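# Recording a Pick-and-Place Exercise with the Hand-Held Gripper

Prindard Robotics Club, student project handbook, unit 6
Prepared by Zahira Osman, January 2019

This unit covers the small-parts sorting exercise, in which a student uses the hand-held gripper to move loose items from a table surface into an open box. Recordings made in this unit are submitted to the Kidville project group and form part of the assessed work for the second term. Students who have not completed the safety briefing and the cable-handling unit should do so before signing out a gripper.

The exercise may be completed at the club or at home. Students working at home are responsible for the condition of the tool while it is signed out to them.

## Materials

- One hand-held gripper with camera, charged and checked
- One open box, no deeper than the gripper fingers can reach
- A plain cloth large enough to cover the working area
- Several small household or workshop parts
- The Prokia session sheet, one copy per session

Glass with chipped edges, batteries, blades and any item containing liquid may not be used.

## Preparing the work area

1. Clear the table and lay the cloth over it. A second cloth may be used if the first does not cover the table. Wrinkles are acceptable, but a fold tall enough to hide a part should be pressed down by hand.
2. Set the box where both fingers can enter it from above without touching the walls. Remove the lid and store it away from the table.
3. Lay the parts on the near side of the box. Leave enough space between them for the open fingers to come down around one part without disturbing the next.
4. Turn on the room lights. Avoid standing between the light and the table.
5. Write the session number, the room and the items used on the session sheet.

Household rooms are suitable for this exercise, and beds, bags and other furnishings may remain where they are. The working area itself should stay the same from the first attempt of a session to the last. If the box is bumped, return it to its position and note the change on the sheet.

## Checking the view

Hold the gripper above the table with the fingers open and look at the preview. Both fingertips should be visible, with the blue pads facing each other and the parts between or just beyond them. The box should also be in view at this starting height. If it is hidden by a finger, move back slightly and tilt the tool forward.

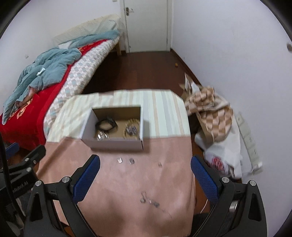

*Figure 1. Open gripper over the work area, with the box and three small parts on the pink cloth.*

Lettering on the mounting bracket may read backward in the preview. No correction is needed, and students should not change the camera settings to remove it. The cable must run along the side of the tool and stay clear of the fingers.

## Recording an attempt

1. Start the recording and hold the tool still above the table for 5 seconds.
2. Move toward one part at a steady pace. Lower the open fingers until the pads are level with the part.
3. Close the fingers slowly. Small cylinders tend to roll, so line up the pads with the long sides of the part before closing.
4. Lift straight up until the part is clear of the box wall.
5. Carry the part over the box, lower it and open the fingers. Do not drop parts from above the rim.
6. Return to the starting height and hold still again before stopping the recording.

Each recording should contain one part only. When all parts have been placed, take them out by hand, set them in new positions and begin the next round. Items already in the box may stay there provided that they leave room for the part being placed.

A missed grasp is not a reason to stop. Open the fingers, rise a short distance and try again within the same recording. Stop only if a part falls to the floor, if another person enters the working area, or if the tool displays a fault. Mark such recordings with an F on the session sheet and keep them. The project group uses them when reviewing student technique.

## Common difficulties

**The part slips out while being lifted.** The pads are probably gripping too close to the top of the part. Lower the tool further before closing.

**The cloth lifts with the part.** The fingers were pressed into the fabric. Raise the tool slightly and close again.

**Very small pieces cannot be held.** Approach so that the piece sits at the tips of the pads. If it still cannot be held after several sessions, replace it with a larger item and record the replacement.

## Submission

A complete set consists of 200 recordings. The club's collection from the October intake came to nearly 1,000, and sets that arrived without a session sheet could not be included. Copy the files to the Manurung folder on the club drive, place the sheet in the same folder, and return the gripper to the equipment shelf with its cable loosely coiled. Questions on grading should be sent to Ms. Osman before the set is submitted.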